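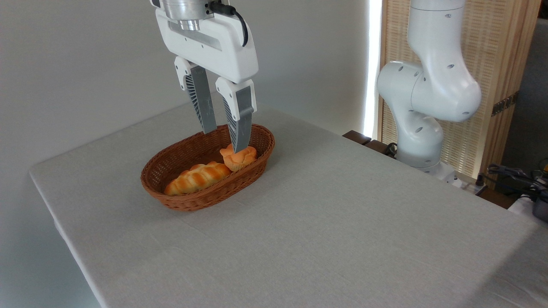 Digby Paewai

Riretti bread set, README

Last changed 1 April 2026

Contents
The set holds 914 demonstrations of one family of tasks: picking up bread and moving it between a wicker basket and the table. All were made by remote control. The operator moves a hand controller and the arm follows. A trigger closes the two fingers.

Recording
Sessions ran during March at our Welerberg room. Farzad Taheri trained the operators and drove the first 51 demonstrations himself. The table has a light grey cloth on it. A braided loaf and a smaller round roll are used in the basket tasks.

Files
Each demonstration has its own folder with the fixed camera video, joint positions, finger opening and a one-line instruction in English. Times are in seconds from the start of the recording.

Known problems
Finger opening is missing in 14 folders, listed in missing.txt. Operators often paused above the basket before closing the fingers, and these pauses have been left in. Failed grasps are kept and marked "fail" in the notes column.

Splits
Use the split file supplied. Version 5 replaces all earlier ones.

Contact
Questions about the labels go to Farzad, anything else to me.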